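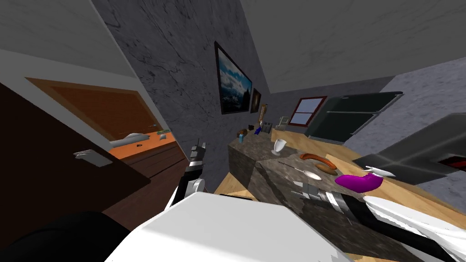
Niltwood Opens for the Season With a Night Train, a Bigger Pond Walk and Kids' Tickets at 2 for 1

NILTWOOD, Feb 9, 2024 -- Hello from the ticket booth! I'm Sioned Ellis, I run the visitor side of Niltwood, and I get to write this one myself this year, so please forgive the brackets. We're opening the gates again and there is a lot to tell you.

First, the big one. The Jiltach, our narrow-gauge railway, is going to run after dark. I have wanted this since my first summer here, when I walked the line home with a flashlight and heard more owls than I'd heard in my whole life up to then. The evening train leaves the lower station at sunset, climbs through the beech woods to Voyle and waits there long enough for you to get a hot drink and look down at the lights along the lake. Then it comes back. The ride is 30 minutes each way, the cars have roofs but no windows, and you will want a sweater even in the middle of summer (I mean it, we lend out blankets but they go fast).

Daytime trains run the way they always have, with the same little green engine at the front and the same bell that every child on board asks to ring. Yes, they can ring it. Ask the driver at Voyle, before the trip down.

Now for the pond walk. If you came last year you'll remember that the boardwalk at Sesine stopped right when it was getting good, at the reeds, and everybody had to turn around and squeeze past each other. We've carried it on to the far bank, where it meets the forest path, so you can make a proper loop of it. It's flat the whole way and wide enough for a stroller or a wheelchair. There are 21 new signs along the route with the names of the birds, frogs and dragonflies you might see, and I've been told off for wanting more of them.

Apostolos Antoniadis, our head naturalist, is leading the guided version every morning. I asked him for something official to put in this release and he gave me this: "Come early, wear shoes you don't love, and let the kids go in front. They see the turtles first." I couldn't do better than that, so there it is.

Apostolos is also bringing back the feeding talks at the otter pool. They were packed last season -- so packed that people at the back saw mostly hats -- and we've added a second row of raised benches and an extra talk in the afternoon. The otters don't mind. They would take a third one if we offered.

A word about prices, which I know is the part many of you scroll down for. A day ticket for an adult is $24, the same as last season, and it covers the park, the otter pool, the pond walk and one round trip on the daytime train. Kids' tickets are 2 for 1 through the whole opening month. The night train is a separate ticket and you do have to book ahead, as the cars are small and we won't be adding more of them. Dogs are welcome on the pond walk and the forest path on a leash, but they can't go into the otter area, for reasons the otters would be happy to explain.

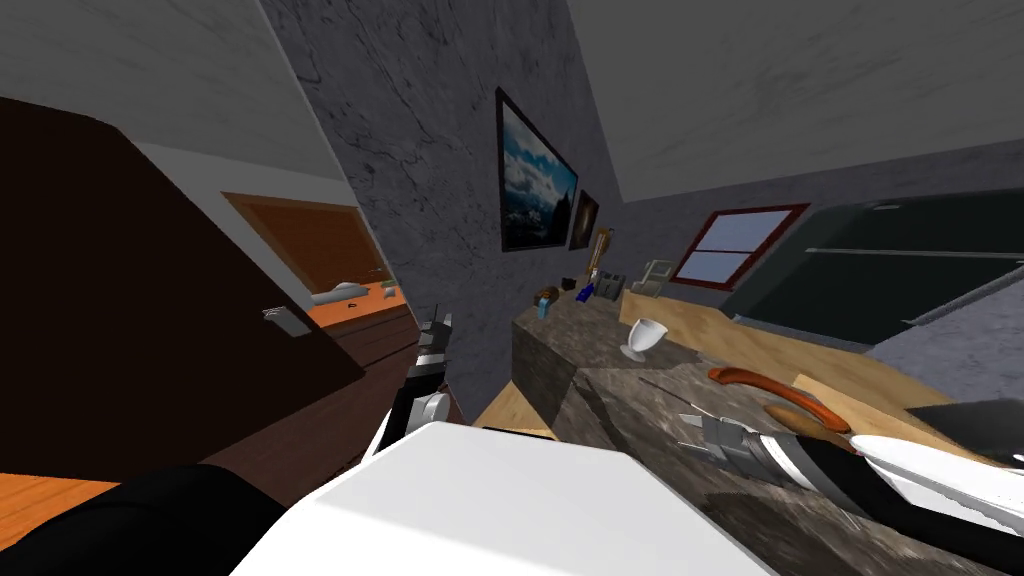 Kitchen and adjoining room, computer rendering.

For people coming from farther away, the lake road is the easy way in. Follow the signs for Niltwood until you pass the boathouse, then take the small turn on the left (it comes up quickly!) and the parking lot is behind the trees. Parking is free with a day ticket. If you'd like to leave the car at home, the lake bus stops at our front gate and the driver will call it out if you ask.

The café at Voyle has a new menu too. I've been through most of it already, strictly for work. The plum cake stayed, the pea soup stayed, and there's a cheese toast with pickled onions that I'd take the train up for all by itself. You can sit outside on the terrace or take your tray over to the picnic lawn, where there's a water tap and plenty of shade after lunch.

We'll be open every day through the end of September. The night train runs all season as long as the weather behaves -- in high winds we keep it in the shed and move your booking to another evening, or give you your money back, whichever you like better.

Reporters, bloggers and anybody who writes about days out with kids are very welcome to come and ride the train with me before we open. Call the Niltwood visitor office or write to me there, tell me how many are coming and whether you want the day run, the night run or both. I'll bring the blankets.

Press contact: Sioned Ellis, Niltwood visitor office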